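Irkosora Home Workshop Help > Tools and Fasteners

Screws keep stripping out of small plastic parts - what am I doing wrong?

Posted by Mesfin Worku

Hi all! I've fallen hard for making little plastic housings for desk clocks, and I'm having a blast right up until the lids go on. I drive the screws straight into the plastic with no inserts. The first time everything feels great and snug. Then I open the lid to change the battery, put the same screws back, and at least one of them just spins. I've ruined 8 housings since March! Is it the screws, the plastic or me? I'd love to keep the lids removable if I can.

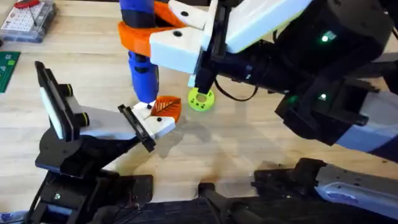 The screws came out of a mixed box with no label, so I can't tell you much except that they're short and have a fairly fine thread. I drill the pilot holes by eye.

Tsion Tufa

Oh, I love this problem, I went through the same thing with my bird feeder timers! My money is on two things, the thread and the way you restart the screw.

Fine machine threads don't have much to grab in plastic. Look for screws sold for plastic, with a coarse, sharp thread set wide apart. Then drill a test row in scrap, going up one bit size at a time, and drive a screw into each hole. If the plastic whitens or bulges, the hole is too tight. If the screw goes in with no fight at all, it's too loose.

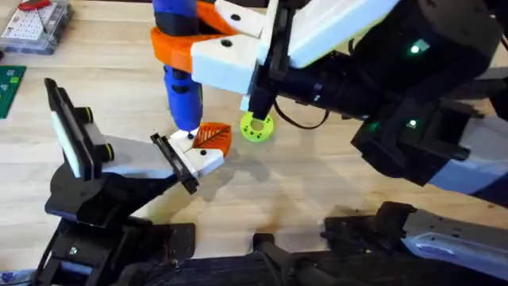

For the restart, set the screw in the old hole and turn it backward, gently, until you feel a tiny drop. That's the thread falling into the groove it cut last time. Now turn it forward by hand for the first couple of turns. If you skip this, the screw cuts a second groove across the first one, and after a few battery changes there's no plastic left to hold. Such a small thing and it made a huge difference for me!

Also, if you use a powered driver, put it on the lowest clutch setting and do the last bit by hand.

Plelteck

try a longer screw if theres room under the hole

Admasu

Agree with Tsion on the backward turn, it works beautifully. But if you're opening these lids often, go for brass heat-set inserts and keep your fine screws - just check that the inserts match the thread. You melt them in with a soldering iron, slowly, and stop a hair before flush, then press the last bit down with something flat and cold. I have 33 of them in one synthesizer case and it's been opened more times than I'd like to admit. Practice on scrap first, and open a window!

For the housings you already stripped, don't throw them out. Drill the hole wider and put an insert in, as long as there's enough wall left around it.

Mesfin Worku

Thank you both! I tried the backward turn on a good housing tonight and felt the little drop right away. Ordering inserts for the rest.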